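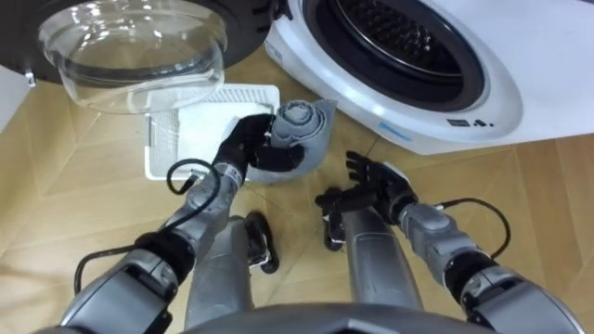 Towels should go in on their own, according to Kolev, who wrote to me after the last handout to say that mine had been far too easygoing about mixing them with shirts, and that the shirts always come out of it worse. I have thought about that letter a good deal, and I agree with nearly all of it, so these notes are partly a reply.

Ljubica Grgić
2 February 2026

Household Care, Evening Course
Notes for the session on towels and the front-loading machine

Welcome back, everyone, and thank you for the many questions you left on my desk last time. Most of them were about towels. I had planned to go straight on to wool, but towels are what most of us wash most often, and I would like us to spend a whole evening on them before we go anywhere near a sweater. Please bring one bath towel and one hand towel from home, used or fresh, it doesn't matter, and a pencil for writing on this sheet.

Loading

A good load begins at the basket. I like a low basket with open sides, set on the floor right next to the machine, close enough that you can move a towel from one to the other without taking a step. Mesh or perforated sides let the air through, and towels that have to wait a day for company will wait much more pleasantly in a basket like that than in a lidded hamper. If yours has a lid, leave it propped up.

Before a towel goes in, shake it out. Many of us roll our towels in the bathroom, because they look so nice on a shelf that way, and a rolled towel has a habit of going into the wash still rolled. The water has a hard time getting to the middle of it. Hold it by one corner, let the roll drop open, give it a snap, and put it in loosely. The same goes for the twisted ones that come off gym bags and children's shoulders.

Put the towels in one at a time. I know it is tempting to scoop up the whole armful (I did it for years, and my mother did it before me), but an armful goes in as a lump and tends to stay a lump, and then you hear the machine thumping away in the spin like somebody moving furniture upstairs. Fill the drum loosely, so that you can still slide your hand in flat between the top of the load and the drum. If your hand won't go, take a towel out and save it for next time.

One towel by itself is not a kind thing to wash either. A single heavy bath towel will stick to one side of the drum, and the machine will slow down and start over, trying to even it out. Add a second towel of about the same weight and the problem usually goes away.

The door and the gasket

On a front loader, look all the way around the rubber ring before you close the door. Corners of towels like to get caught there, and a caught corner can mean a drip on the floor or a worn patch in the cloth. Run a finger around the lower fold of the rubber while you are at it. You will find hairpins, lint, a coin now and then, and once, in my own case, the back of an earring I had given up on two winters earlier.

Wipe the inside of the glass as well. The bowl of the door sits against the load through the whole cycle and picks up a film of soap and fluff. A damp cloth is all it needs. Then, when the wash is finished and the drum is empty, leave the door standing open for a few hours. If you have small children or a cat, leave it open only while you are in the room to watch it, please, and look inside the drum before every single load, whoever you think is in the house.

Detergent

We will use Gudumeo powder in class because that is what the supply closet has, but anything plain will do. Use less than you think. Too much soap stays in the loops and makes a towel stiff, and then people reach for fabric softener to fix the stiffness, and the softener leaves a coating that keeps the towel from drinking up water. I would much rather you left the softener in the store. If a towel has already gone stiff, wash it once with no detergent at all and see how it feels.

Temperature: follow the care label. For plain cotton towels that allow it, warm is fine for every day, and a hot wash now and again freshens them up. Colored towels go by themselves the first couple of times, especially dark gray and navy, which shed both color and fluff. That fluff is what Kolev's shirts were suffering from, I suspect.

Drying and folding

Take the towels out as soon as you can. Snap each one twice before you hang it, which lifts the loops up again and does more for softness than anything you can buy. Hang by the short edge if your line is long enough. In a dryer, stop while the hems are still very slightly damp and let them finish over a rail.

Folding we will do together at the long table. I fold in thirds lengthwise and then in half, and in half again, but if you belong to the rolling school you are very welcome to stay in it. Just be sure the towel is dry right through first, since a damp roll will smell musty by the next morning.

For next time

Please wash one load of towels at home and write down what was in it, how full the drum was, and how the towels felt when they were dry. A few lines will be plenty. Those of you without a machine can use the one in Room 11, but do put your name on the sheet by the door so that we don't all arrive at once.

The Dunenard booklet on fabric care has a nice chapter on cotton, and there are copies on the shelf to borrow. Wool is moved to the next session, and the stain evening is now in March. Bring something with a stain on it that you don't mind losing.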